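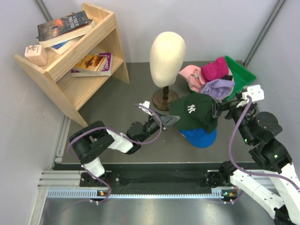 Reading group list: arrangements for the new term

From: Poppy Penrose
To: Kutudby Library Members
Date: Sunday, December 20, 2020

Dear members,

The library will continue its postal lending service until the end of June. Each member may borrow up to 4 books at a time, and parcels will be sent out weekly. The catalogue now lists 2,000 titles, with large print editions shown separately.
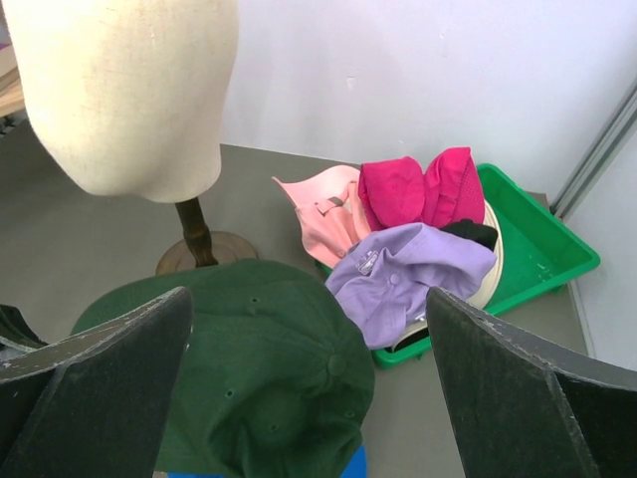 Requests should be sent to the lending desk with the title, the author and your membership number. Members who have moved house should confirm their new address before making a request. Books already on loan have been renewed and need not be returned before the new term.

The Dickens group will meet by telephone and will read the novel in 7 parts. Joining details will be posted to those who have put their names down.
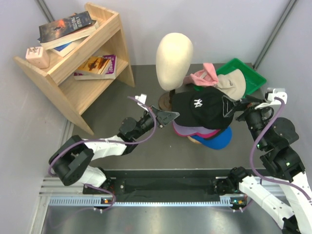 Posted by Poppy Penrose, Lending Services

In reply to the message below, return postage will be paid by the library. Please keep the label enclosed with your parcel. Members in the Esfahani building may also leave returns at the front desk, marked for Room 128.

Yours faithfully,
Poppy Penrose

Hayley Whiteley wrote:
> Dear Ms Penrose,
> I should be grateful if you would confirm who pays the return
> postage on borrowed books. The notice sent to members
> does not say. Several of us also wish to know whether the
> Dickens group will go ahead.
> Yours sincerely,
> Hayley Whiteley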